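01/05/2018, robotics club, evening

Rellow back on the bench, wrist camera running.

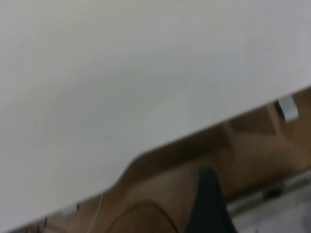 Exposure is still the main fault. Auto gain follows whatever is brightest, and tonight that was the big white surface, which left the wood darker than I want and took the detail out of the black finger. It also made a mess of my edge finder. The long diagonal where white meets brown ought to be an easy line, but it has that shallow S-bend low down, and with motion blur on top the fit jumped between two slopes. Locked the exposure at 3000 microseconds and raised the gain by hand. Noisier, but the line held for longer.

Eyerusalem rewrote the smoothing on the wrist joint. Her version waits 13 samples before it trusts a new angle. I think that is too many for the slow approach and said so. She wants to see numbers first – fair enough. Logged 787 frames for her to go through at home. I have not labelled any of them.

The white cable gives a second false edge, nearly upright, and the finder likes it more than the real one whenever the fingertip gets close. Tried masking by width. Works on paper. In the code I had the threshold in millimetres and the input in pixels, so an hour went on that.

Letay asked what we are calling done for the Nevivden round. The rules say the arm must find the edge of the work surface and stop short of it, 2 attempts, no operator input. They say nothing on lighting. She will write to Kivusberg and ask whether the hall has blinds. Ait Brahim are entering again with a fixed overhead camera, which I still consider the easier problem.

To do: shorter filter, say five samples. Print the mask width in the right units. Check the wrist screws. Bring the long screwdriver, the club one has a rounded tip.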